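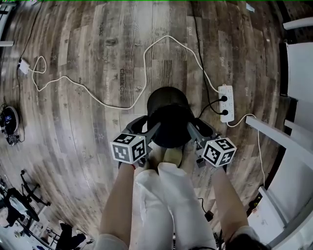 Gripper over the black cylinder, marker cubes on both fingers.

Tuesday, shop notebook, front end and gearing on the Hitdale

Finally got a whole evening on the bike. It's September and I have two races left, so everything I do from here has to be something I can undo in the paddock with the tools I actually carry. Writing it all down this time because in spring I changed the fork and the gearing on the same weekend and then couldn't tell anybody which one had made it turn better!

Started with the fork. Pulled the left leg first, same as always. The oil that came out was gray, and not a nice gray, more like dishwater, and it smelled burnt. I'd been telling myself the front was pushing in the downhill left at Giltard because of the tire. Well, maybe. But I wouldn't want to race on that oil either. Right leg looked better, no idea why. Same oil, same day, same guy pouring it (me).

Flushed both legs twice, new seals on the left only since I had one pair and the right isn't weeping. Wen-hsiung, if you're reading this before I've ordered more, please don't take the last dust wiper, it's in the drawer under the vise and it's spoken for.

Refilled with the Brimomel light. Set the height with the syringe, springs out, legs all the way down, and pumped each one until it quit burping. Then I went and had dinner and came back and pumped them again and got more air out of the left. So: wait for the oil. I have written this in this notebook before. I'll write it again next year.

Preload back to where it was in the spring notes. Rebound two clicks out from there, because at the last round the front felt like it was staying down over the bumps on the back straight and I'd rather have it come up too fast than pack down. If it starts to chatter mid corner, go back one click before touching anything else. Compression I left alone. One thing at a time!

Gearing next. Wen-hsiung thinks I'm geared too short for Giltard and he's probably right, he followed me for most of practice and said he could hear me sitting on the limiter well before the brake marker. I could hear it too, I just figured it was costing me less than a lazy drive out of the hairpin. He offered me his spare rear sprocket, one tooth smaller than mine. Put it on tonight. Had to pull the wheel back a bit in the swingarm to take up the slack, and that makes the wheelbase longer, and that'll make it a touch slower to turn, so there goes my clean test of the fork. I don't see a way around it short of cutting a new chain. Fine.

Chain itself has a tight spot. Found it spinning the wheel on the stand, about a hand's width of it. Set the slack at the tight spot and it's a little floppy everywhere else, and I can live with that for one race. Put a paint dot on the tight link so whoever adjusts it next weekend knows where to start.

Brakes: pads are past half. New ones are in the box but I'm not bedding fresh pads on a race morning again, so either they go in Friday night and get the first practice, or they wait. Leaning toward waiting. Bled the front anyway and the lever came up nice. Safety wired the caliper bolts, drain plug and filter. Poked myself with the wire, as is tradition.

Oil change done. Engine is due for a valve check and isn't getting one until the season's over, unless it starts hard. It has not been starting hard. I put an ear to it at idle with the long screwdriver and it sounded like it always sounds, meaning like a bag of spoons.

Money, so I stop pretending: 50 for the seals and oil, and the entry is paid. Whole season I'd set myself 2000 for everything that isn't tires and I've gone past it, not by a lot. The crash at Poon did that. Bars, lever, peg, the left side of the bodywork, and the rear stand that I managed to drive over in the van the same afternoon, so I guess that one isn't really the bike's fault.

Tires. I have one decent rear and one that has some 50 laps on it. Thought about running the old one in practice and swapping, but then the practice tells me nothing about the race, and I don't love changing wheels in a hurry. Good one goes on Saturday morning and stays on. Old one rides along in case of rain or stupidity.

Lap timer is still dropping laps when I pass under the bridge. Moved the antenna to the tail, away from the coil. Can't test that here.

Still to do:
Grips (the right one is sliding again, more glue, and wire it this time)
Number plates, the front 2 is peeling and tech mentioned it last time
Check steering head bearings with the front off the ground, I felt something a bit notchy tonight but I was tired
Charge the starter battery
Find the other tire warmer!!
Ask Wen-hsiung about sharing the canopy, his has all its legs

Plan for Saturday, first session: go out easy, three laps, come in, look at the fork for oil and the chain for slack. Second session, push in the downhill left and pay attention to what the front does when I let go of the brake, that's where it has been washing out. Don't chase anybody. I said that last time too and then I spent the whole session glued to the back of a bike I had no business following -- fun, but I learned nothing except that he brakes later than me.

Torqued the axle and both pinch bolts, lower clamps done, upper clamps NOT done, I left them finger tight so I can set the bar height tomorrow. Put tape over the key so I don't forget.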